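Sports Writing Workshop, Handout 7: The Match Report After a Bad Defeat
April 16, 2019
By the course tutor

Last session we left Vastham 80 all out, chasing a total that a reasonably alert club side would have knocked off before tea. You were asked to write it up. Most of you wrote that they were poor. Agreed. Now we need a second sentence.

Start with the collapse, because your reader already knows the result and has come for the wreckage. Resist telling it in order. A scorecard is in order, and it sits right next to your piece doing the job for free. Pick the moment the innings went wrong and put it in your first paragraph. In the Vastham match I would take the run-out: two batsmen at the same end, each apparently waiting for the other to be a gentleman. Some of you preferred the captain's dismissal, which is fine if you can say why it mattered more than the wickets either side of it.

A word on verbs. Wickets may fall. They may also tumble, but only once per report, and stumps should not be "sent cartwheeling" unless one of them did a cartwheel. Check your draft for "capitulated," "surrendered" and "waved the white flag." If you have used all 3, you are covering a war.

Next, blame. It is the part everyone enjoys, so it needs rules. Separate the selection from the performance. Leaving out the second spinner was a decision made before a ball was bowled, and you can argue with it on its merits. Dropping a catch at slip is something that happened to a person with cold hands. The Gavodberg report we read in class muddled the two and ended up accusing the coach of dropping the catch personally, from the pavilion.
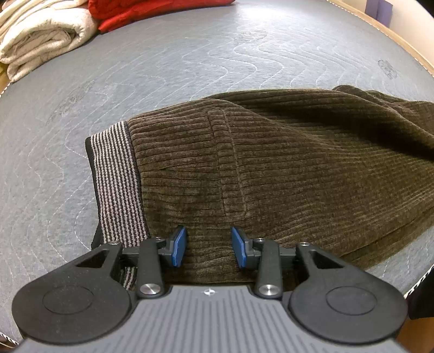
Ribbed fabric with a striped band at one end.

Then there is the press conference. A beaten captain will say that there were positives. Quote it if you must, but then go and look for the positives yourself. Vastham's opening bowler went for 2 an over all afternoon and got a mention in exactly none of your reports. I don't say he rescued the day. He was, however, the one thing in it that a reader hadn't guessed from the headline.

Be careful with tone of voice as evidence. "He looked broken" is a claim about a man's insides made from the fourth row of plastic chairs. "He answered in single words and left before the last question" is something you saw and wrote down. The second is crueler, as it happens, and you can defend it to an editor.

On history: one comparison is plenty. The Falandale tour gets dragged out whenever a middle order fails, usually by writers who were in grade school at the time. If you bring it up, say what is similar. Same weakness against the short ball? Good, carry on. Same feeling of general gloom? Cut it and buy yourself a paragraph.

For next time, read the two reports in the packet from the Vaněk Cup semifinal. They cover the same match, though you may need to check the date to be sure. Mark every sentence that could be moved into a report of a different defeat without changing a word. Then do the same to your own Vastham piece, preferably somewhere private.

Rewrites are limited to 7 paragraphs. Headlines count for nothing at this stage, and puns in them count against you.

Questions about the handout: see the tutor after class or leave a note at the department office. Copyright 2019, Sports Writing Workshop. Back to top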